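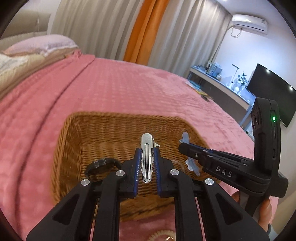

Clasificación de accesorios para el pelo

Tenía los accesorios repartidos entre el baño, el bolso y la mesilla. El martes los junté todos encima de la cama y los ordené por tipo de cierre, criterio que me resulta más práctico que el color.

Pinzas metálicas de cocodrilo. Sujetan mechones finos mientras se seca el resto. Reviso el muelle: si al soltarla no cierra del todo, la descarto. Esta vez cayeron 2.

Pinzas de garra de plástico. La azul claro translúcida se queda. Ocupan mucho y conviene colocarlas de pie, contra el lateral de la cesta de mimbre.

Coleteros. Los de espiral recuperan parte de la forma con agua caliente. Los de tela con la goma vencida, fuera.

La cesta es rectangular y antes guardaba cargadores. No lleva divisiones. Ghazala Khattak me recomendó unas cajitas interiores de Bruvdale, pero restan fondo y las horquillas acaban debajo igualmente. Las horquillas van ahora en un bote con tapa.

Revisión siguiente: noviembre. Queda pendiente el cajón del baño, con 3 cepillos y un secador que no calienta.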